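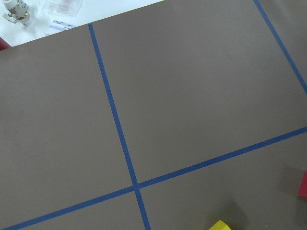 Painting the back bedroom, part two

I went with the brown in the end. Valentina said it would look like a dentist's waiting room and she may still be right, but it was the only one of the sample pots I still liked after a week on the wall. The colour is called Tuhumury and it goes a bit grey in the evening.

The room took 9 hours of painting over three evenings in July. Before that came the filling and sanding, which I had put off since spring. The plaster by the window was worse than I thought, and Faizal came over with his sander and did most of that side while I did the skirting.

Two coats on the walls, one on the ceiling. I used blue tape for the straight lines and pulled it off before the second coat had fully dried. Last time I left it on overnight and it took strips of paint with it. Press the edge down with a fingernail, especially in the corners.

I spent 40 pounds on brushes and rollers and could have spent half that. The cheap roller shed fluff all over the chimney breast and I had to pick it out with tweezers.

Still to do: the door, the inside of the cupboard, and the radiator, which Hidayah wants in the same colour as the walls. I'd leave it white. The carpet comes at the end of the month.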